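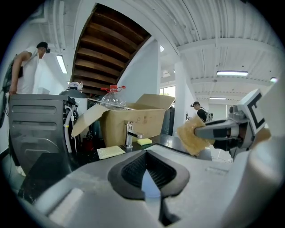 A sponge, a tap and a box still waiting for someone to decide about it.

My mother moved house in July, from the place in Horkedstead where I grew up to a flat in Trundon with one bedroom and a very good view of the bus station. She'd been in the old house for over 30 years. I took a week off work to help and, reader, a week was optimistic.

The thing I hadn't bargained for was the talking. Every single object had to be discussed. We spent most of a morning on a fish kettle (neither of us has ever cooked a whole fish) and then she put a perfectly good armchair out on the drive without a backward glance. I gave up trying to guess which way she'd go.

My friend Nafula Makokha had done all this with her dad the year before, and her advice was to start with the kitchen and leave paper until the very end. So naturally we started with paper. Mum had kept 372 letters, and I know that because she'd numbered the envelopes in pencil, top left corner, going back to when she was at college. I read eleven of them sitting on the stairs and got no packing done at all. There's one from my Uncle Mbwambo's first ship that is nothing but complaints about the soup!

The kitchen came on the Thursday. We found jars of chutney older than my marriage. We found the good scissors, which I was blamed for losing when I was nine, behind the drawer under the cooker. I'd like that put on record somewhere, so I'm putting it here.

Kibet Mohamedi came with his van on the last day and charged us £70 for two trips, plus a sandwich. He had a trick for mattresses involving an old bedsheet and a lot of shouting, and he got the piano stool down the side passage when I'd have sworn it couldn't be done. The piano itself went to the people next door. Mum can't stop telling me how badly their youngest plays it, so they obviously still talk on the phone.

She's settled now, more or less. When I went over on 12th October she had the curtains up and had fallen out with the man downstairs about bins. There are four boxes left in the hall marked MISC in my handwriting, and she wants to know what's in them. I've told her I'll come back after half term and we'll open them together, starting with the one that rattles.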